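Sasta Home Cinema Player: User Guide
Section 4: Dubbed films, subtitles and films in two parts

Read this section before you play a film that has more than one language track. The player must already be connected to the television and to the network (Section 2). If the screen shows "No library", go back to Section 3 and finish the scan of your disk.

4.1 Choosing the spoken language

1. Press HOME and open Films.
2. Move to the film, but do not press PLAY yet. Press the button with three lines.
3. Choose Spoken Language. The list shows every track which is stored in the file.
4. The word "Original" stands beside the language in which the film was made. Some older files do not carry this mark, and then all tracks look equal.
5. Press OK. The player keeps your choice for this film only.

To keep one choice for all films, open Settings, then Languages, then Always Prefer. You may put up to 9 languages in order. The player tries the first, then the second, and so on. When it finds none of them, it plays the first track of the file.

Note: Songs are often not dubbed. If the voices change language during a song and return after it, the player has no fault.

4.2 Subtitles

1. During the film, press SUB one time. The present subtitle appears at the top left.
2. Press SUB again to go to the next one. The last position is Off.
3. To change the size, hold SUB for a few seconds and use the arrows up and down. The normal size is 82. For a projector we recommend a smaller value.
4. Press BACK to save.

If the subtitles come too early or too late, open Subtitle Timing. Each press on the right arrow moves them later by 300 milliseconds. Each press on the left arrow moves them earlier by the same amount. Please wait for the next spoken line before you press again.

Caution: Do not remove the USB disk while the message "Saving timing" is on the screen. The subtitle file can be damaged.

Letters with marks, as in the title Đào, need the full font package. With the small font package you will see empty squares. The full package is in Settings, Fonts, Download, and it takes 700 MB of the internal memory.

4.3 Films in two parts

Long films are sometimes sold in two parts, and an interval can be inside each part also. The player treats these as different things.

1. Open Films and mark both parts with the yellow button.
2. Choose Join as One Title.
3. Check the order. The player sorts by file name, so "Conclusion" may come before "Opening". Use the arrows to correct it.
4. Choose Pause Between Parts: Yes or No.
5. Press OK. One poster will appear in place of two.

The joining does not change your files. To separate them again, mark the title and choose Split.

Note: If part one is dubbed and part two is not, the player will change language at the join. Set Always Prefer (4.1) first, and check that your language is present in both parts.

4.4 Sound for loud films

Films with big battles and quiet talking are difficult in an apartment. Night Sound makes the loud parts softer and lifts the voices.

1. Press SOUND.
2. Choose Night Sound, then Low, Middle or High.
3. Listen to one scene with talking before you decide. High can make the music flat.

Caution: Turn the volume down before you switch Night Sound off. The full sound returns at once. 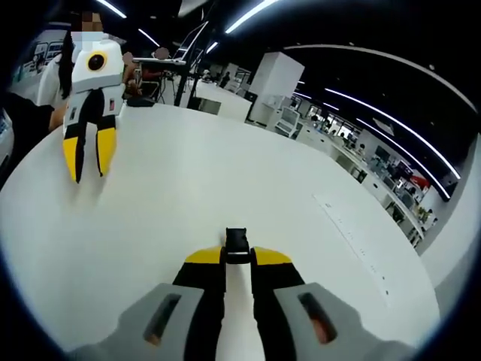
URCOMBE, January

Changes in this edition of the guide:

- Join as One Title now accepts files from two different disks. Both disks must stay connected.
- The Bulomel sound bar is added to the list of tested devices. Use its optical input. With the HDMI input, Night Sound is shown in gray and cannot be selected.
- Subtitle size is now saved separately for the television and the projector.

The next section explains the watch list and the child lock.

Reader comments (3)

mirchi_reels: The part about file order saved me. I watched twenty minutes of the second film wondering who all these people were.

TwoDisks: Does Split keep the subtitle timing? I had to set mine again after splitting.

oldprojector: Size 82 is much too big on my wall, please put a lower normal value in the next update. Otherwise a clear guide, thanks!

We use cookies to remember your language and your player model. Accept | Settings

Contact | © Sasta, all rights reserved | Back to top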